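Bollholm Bamboo Mat review: six months of folding laundry on it

Posted July 4, 2022

I bought the Bollholm bamboo mat in January for sleeping on, because our bedroom turns into an oven every summer and a friend swore by hers. It came months before I needed it, of course, so I unrolled it next to the clothes I was sorting and started piling sweaters on it. I've been folding on it ever since! It has spent maybe four nights under me and the rest of the time under shirts, so this is a review of the mat as a folding mat. If you want to know how it sleeps, skip to the end.

First thing, the order page at Skivska is confusing. There are 2 versions with nearly the same photo, the regular and the wide, and the wide is the one you want if you do blankets. I ordered the regular by mistake and had to swap it, which was painless apart from finding a box long enough to send it back in. When I ordered, the listing had 361 reviews and most of them were for sleeping, with a few people using it under a yoga mat (I can't picture that being comfortable).

It arrives rolled up tight and it wants to stay rolled up. I put books on the corners and left it alone for two days, and after that the middle lay flat but the ends still curled. They still do a little. The smell was like a new basket, kind of grassy, and went away in a week with the window open.

Now the folding. On a bedsheet, everything you smooth out drags the sheet along with it, and on a soft mattress your neat edges sink. The mat is firm enough that you can run your hand down a sleeve and get a real crease. Knits are where I noticed it most. Anything with ribbed cuffs used to come out of my drawer looking chewed, and now they come out looking like something from a store. Fleece is fine too, though a thick fleece blanket slides around on the slats if you're not holding one end of it. T-shirts are T-shirts, you could fold those on your knee.

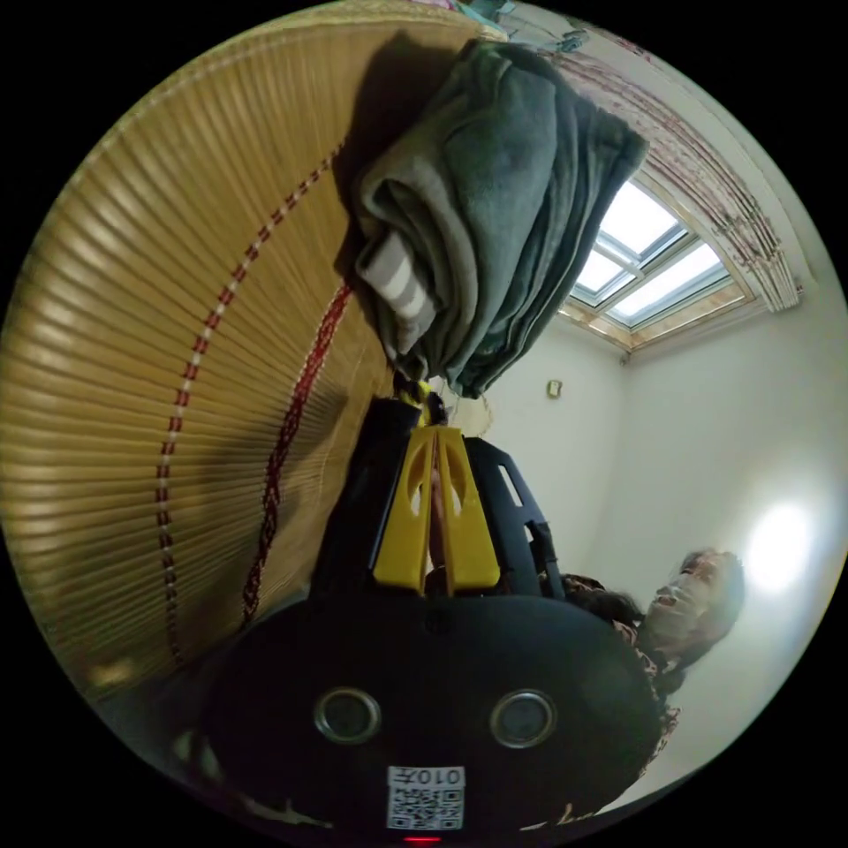
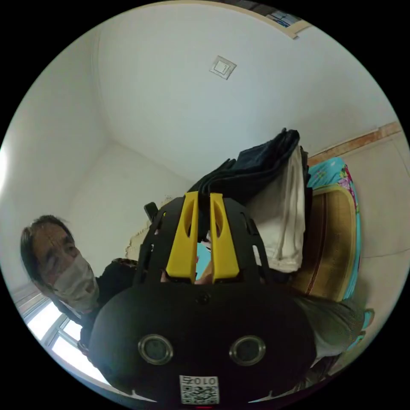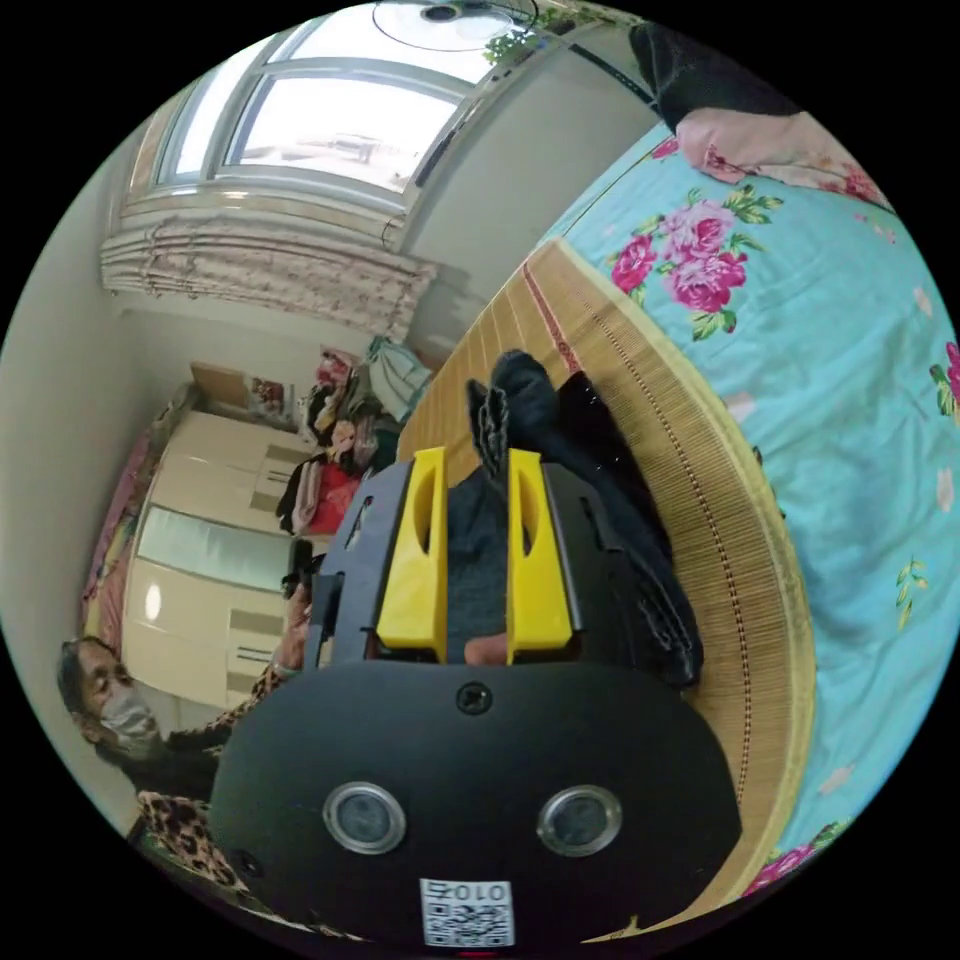
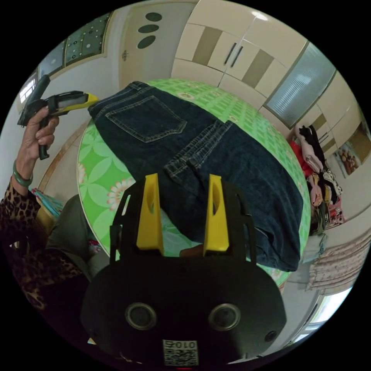

Clothes and folding. The bamboo mat is in the first and third shots, and the last one is jeans on a round table with a flowered cloth.

Jeans I do on a table, and I'd say the same to anyone. They're heavy, they want a waist-high surface, and the mat is too low for me to lean over for that long. A round table is not ideal (the hems hang off wherever you put them) but a tablecloth under denim keeps it from skating, so I lay them back side up, get the legs lined up, and fold from there. The mat can't do anything about my knees.

A few complaints. The slats catch. Not often, but loosely knit things and anything with a fringe can snag if you pull sideways, and I lost a loop on a scarf that way. Go with the slats and you'll be okay. Lint also works its way down between them and the only thing that gets it out is the brush attachment on the vacuum. I tried a damp cloth and just pushed it further in.

Dark clothes show every bit of that lint, by the way. If you're folding navy or black, brush the mat off first. I forget every single time.

I also tried two other things before settling on this. The Alva folding board is a hinged plastic thing that makes every shirt exactly the same size, and it's great fun for ten shirts and then you never want to hear that clacking again. It's useless for pants. The Grillo padded mat is softer and rolls up smaller, and if you iron as well as fold I'd pick that one, but mine held on to a crease down the middle from the packaging and it printed itself onto everything I laid over it. Back it went.

Storage is the mat's other weak spot. Rolled, it's as long as it is wide, if you see what I mean, and it doesn't fit in my closet upright. It lives behind the bedroom door and falls over when somebody slams the front one.

As for sleeping, it really is cooler than a sheet, and I woke up with lines all down my arm. Put a thin cotton sheet over it if you care how you look at breakfast. My hair got caught in it once, too.

Would I buy it again? Yes, in the wide, and I'd flatten it for a full week before using it. I wouldn't pay extra for the "100 percent natural" carrying strap they try to add at checkout, which is a piece of cord with a knot in it. Four stars out of five from me, and the missing one is for the lint.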